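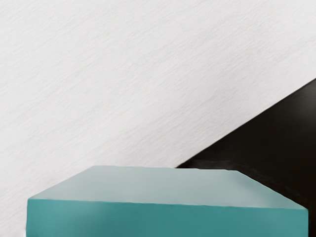

*Teal block in a simulated Plamon workspace, with pale and dark surfaces behind it.*

**Teleoperated demonstration** means showing a robot a job by driving it yourself from a distance. I learned it on Plamon, a simulator we run at Comum, and I still think it's the friendliest way in! You steer, the software logs every move, and a learning program later tries to copy you.

The close cousin is *kinesthetic teaching*, where you grab a real arm and push it through the motions. It feels great (you get a sense of the weight right away), but your hands can end up in the camera view – a real headache if the robot learns from video.

## How much is enough?

My first block-pushing set had 200 demonstrations, recorded in 6 sittings. Drolum, our shared collection, has 2906 of them, and plenty are clumsy. I keep some of the clumsy ones, especially if the driver recovers from a bad push.

See also: Mäkelä controller, behavior cloning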